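The Long Goodbye of the Lost Property Office

03/09/2024
By Rhun Parri

The umbrella I left on the Feren train was a good one, which is the only kind anybody loses. The bad ones follow you home for years.

I went looking for it at Mallgate station, where the lost property office sits at the end of a corridor past the restrooms and a vending machine that sells only mints. There is a counter, a bell and a sign asking you not to ring the bell. I stood there for a while, being obedient, until Morfudd Cadwaladr came out of the back and asked why I hadn't rung.

She has run the office for most of her working life and will run it until November, when it closes. After that, anything left on a train goes to a depot in Wogan, and the person who left it fills in a form on a website. The form wants to know the color, the brand and the "approximate value to you," with a drop-down menu. I tried it. Sentiment stops at $2,000.

"I had a man in with a tear in his eye over a lunchbox," Cadwaladr told me. "What's he supposed to pick from a menu?"

The railroad's case isn't a stupid one. Most of what turns up is never claimed, and storing it costs money. Emlyn Powell, who is in charge of station services and has the patient manner of a man who has explained this to many rooms, pointed out that passengers at Bovska have had no counter at all for two years and that the complaints there have gone down. I asked whether that might be because there was no counter to complain at. He said that was one reading.

He also told me, with some feeling, that he had once lost a trombone.

What the counter offered, and the website doesn't, is argument. You went in and said you had lost a black bag. Cadwaladr said everybody had lost a black bag. You said it had a broken zipper, and she asked which way it was broken, and by the end of it you had either got your bag back or come to doubt that you had ever owned one. It was slow and a little humiliating, and people left it oddly cheerful.

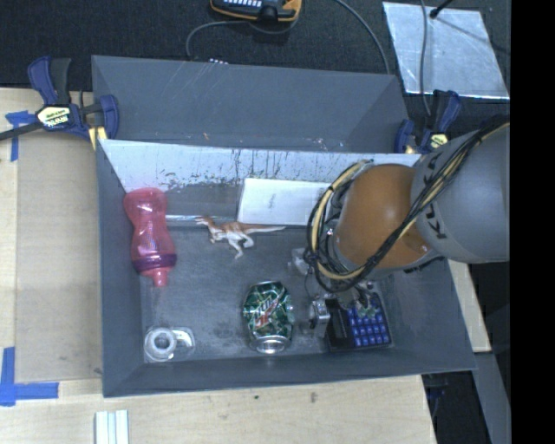 Sioned Samuel used the office seven times in one winter, a record she believes still stands. She teaches piano in three towns, travels with too much sheet music and puts things down in order to find her ticket. "I lost the same glove twice," she said. "The same one. The left stayed with me the whole time, good as gold." On her last visit Cadwaladr handed over the right glove before she had reached the counter, and they talked about Schubert for long enough that Samuel missed her train. She left the Schubert on the next one.

There is a school of thought that we lose less than we used to. Phones took care of the camera, the address book and the paperback, and if you leave your phone behind you know about it before the doors have closed. What remains is mostly weather gear and food. Cadwaladr disagrees. In her view people lose exactly as much as ever and have simply stopped coming back for it, having worked out that a new one can be on the doorstep by morning. She doesn't say this bitterly. She says it in the tone you would use about the decline of hats.

She has strong opinions on hats as well, and a shelf of them.

The unclaimed things used to go to an auction in a church hall, run by Iestyn Jenkins, who sold everything by the box and let you look at the top layer only. I went to one years ago and came home with a box of scarves that turned out, below the scarves, to be a fondue set. Jenkins is retired now. When I called to ask what he made of the closing, he wanted to know if I had ever used the fondue set. I had, once. He seemed satisfied with that and moved on to the parking situation at Mallgate, on which he had a great deal more to say than I can print.

As for my umbrella, Cadwaladr had 2 that fit the description. She put them side by side on the counter and asked me which was mine. I looked for as long as I decently could. One had a slightly nicer handle, and I could feel her watching to see what sort of man I was.

I took the other one. It opens fine, though it leans a bit to the left, and I'm fairly sure mine didn't - but the form has no box for that, and the office is open until noon if I change my mind.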